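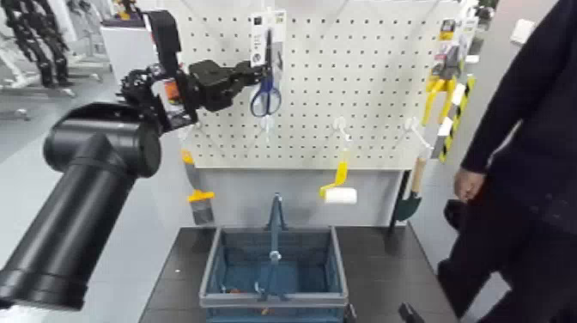
Blue-handled scissors on the white pegboard

Flarno Pegboard Hooks, Mixed Bag of 100

I get asked about these hooks more than anything else I sell, including the stuff I make myself, so they finally have their own page. Hi! I'm Golshifteh Zarei, I run a tiny sewing and craft supply shop called Nurnelora, and I have strong feelings about pegboard.

I bought my first bag of Flarno hooks for the shop, way before I thought of carrying them. I'd been using the thin ones that come free with a board, and every time I took down a pair of pinking shears the hook came off with them and rolled under the cutting table. (If you've done this with a long arm full of ribbon spools, you know the exact noise I made.) The Flarno ones have a little nylon foot that pushes into the hole below the one the hook hangs from, and it grips. You can lift something off one-handed and the hook stays where you put it.

What's in the bag

40 short straight hooks, 2 inch
25 long straight hooks, 4 inch
20 curved J hooks
9 double-prong holders
6 small loops for screwdrivers, awls, seam rippers and so on
100 nylon feet, white

The hooks are zinc-plated steel. They fit boards with quarter-inch holes spaced an inch apart. They'll go into eighth-inch holes if you're stubborn, but they wobble, and I don't take returns on bent ones. Measure your holes first, please! A quarter-inch drill bit makes a good test. If it slides in, you're fine.

They don't fit slatwall, and they don't fit the metal boards with long slots. For those you want the Vilarus clips, and I'm usually out of them until August.

Which hook for what

The short ones are for anything flat: rulers, rotary cutters, packets of needles, carded notions. For merchandise on a header card I use the 4 inch, and I hang five or six deep. Any more than that and the front card starts creeping toward the end of the hook.

Scissors are their own subject. You can hang them by a handle loop on a J hook, blades down, and that's how I keep my own. Still on the card, they hang from the hole in the card, so a straight hook is what you want. Heavy dressmaking shears go on a double-prong with the handles resting across both arms. I have a pair of ten-inch Jalali shears that weigh as much as a small cat, and they've been on the same holder for years.

The loops are the part I thought I'd never touch and now I'd buy a whole bag of just those. Crochet hooks, chalk pencils, the good tweezers, that one paintbrush I use for lint. All loops.

Putting them up

Tip the hook so the end points at the ceiling, feed it into the hole, then bring it down level. Slide the nylon foot along the shaft and press it into the hole below until it clicks. My thumbs get sore after a couple dozen, so I push with the back of a wooden spoon. To move one, pull the foot out first and then lift. Don't yank it! You'll chew up the hole, and hardboard does not forgive.

Your board needs some space behind it. Half an inch is plenty. If yours is screwed flat to the wall, put furring strips or even fat washers under the screws, or the hooks have nowhere to go.

Things I don't love

The bag isn't resealable, so have a jar ready. The nylon feet only come in white, and on a dark board they show. And the plating on the J hooks is a bit shinier than on the straight ones, which bugs me and has never bugged a single customer.

Price and shipping

One bag is $19. If you're fitting out a whole shop or a classroom, there's a carton of 2,000 hooks, same mix, and you should write to me for the price because freight depends on where you are. I pack orders myself in the evenings, and they go out the next morning if I have them on the shelf. When I put this page together in June 2018 I had 347 bags sitting in my hallway, so we should be okay for a while.

Spare nylon feet are $3 a handful. It's a generous handful.

Item code: FL-PEG-100
Goes with: Vilarus slatwall clips, Nurnelora ribbon bar, Jalali ten-inch shears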